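Print this page | E-mail this to a friend

Reading time: 3 minutes

Bralent Hand Gripper and the Takitz Training Recipe: A Review

I have been meaning to write this one up for ages, and I apologize in advance if it runs on a bit, because I have grown very fond of the thing! The Bralent is a hand-held gripper with a camera on it. You squeeze, the fingers close, and everything you do is recorded so that a robot arm can be taught from it later. Takitz is the training method that goes with it, and it's really the pair of them I want to talk about.

The claim in the Takitz write-up is that you can teach an arm to pick and place household things from hand-held recordings alone, with no time spent steering the arm itself. I'd read that sort of promise before (haven't we all?) and was ready to be let down. So we gave it a fair try: 1280 recordings, made by whoever had a free hour, on ordinary tabletops with ordinary stuff on them. Boxes, cans, things with handles, things without.

The gripper is lovely to hold. I have small hands and a sore thumb, and I could still work for a good long stretch before wanting my coffee. The fingers are chunky, plain plastic blocks with flat inner faces, and they do pick up knocks along the lower edges, so order a spare set while you're at it.

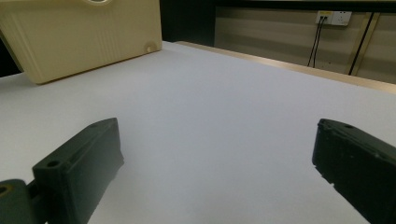 Aitana Sepúlveda wrote in to say that her group got nowhere with Takitz until they slowed their hands down, and that quick, confident grabs were the worst thing they could have fed it. She would like the manual to say so on page one.

I'm with her on that! Our first batch was made at the speed you'd clear a dinner table, and the arm trained on it was a menace, closing too early and nudging things away from itself. We went back and did the whole set over at a calmer pace, with a little pause before each squeeze, and the difference was plain from the first afternoon. On the final test we ran 200 tries and the arm managed 84 percent of them, which made me so happy I called my sister.

Where it struggles is with anything shiny. Plastic wrap is the big one, with all those creases throwing light back at the camera, and a good part of our misses came from wrapped items. The method leans on what the camera sees and has very little else to go by, so a bright glare right where the fingers need to land is asking a lot of it.

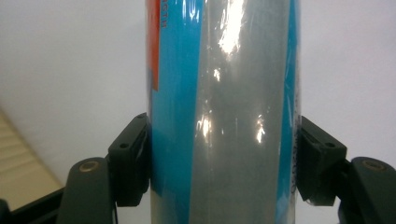
Calvo Hall Robot Learning Club

We tried the older Fanora recipe on the same recordings, to be fair to everybody. It trained faster and was easier to set up, but it was fussier about where on the table a thing was standing, and I wouldn't go back to it. If you only ever need one object in one spot, though, it may be all you want, and it will save you a weekend.

My other grumbles are small ones. The Takitz setup notes assume you already know your way around the software, and I had to ask for help twice. The grip is a touch stiff when new. And please, somebody, make a carrying case for it, mine rides around in a tote bag with a dish towel over it.

Would I recommend the two together? Yes, warmly, to any club or small lab with patient people in it. Take your time with the recordings, mix in plenty of shiny things early on, and write to me if you find a good trick for the glare, I'd love to try it before we start the next set in December.

Posted 19 July 2025

Print this page | E-mail this to a friend

Related items
Fanora, one year on
Choosing a table for recording sessions
How many recordings are enough?
Sore thumbs and other gripper complaints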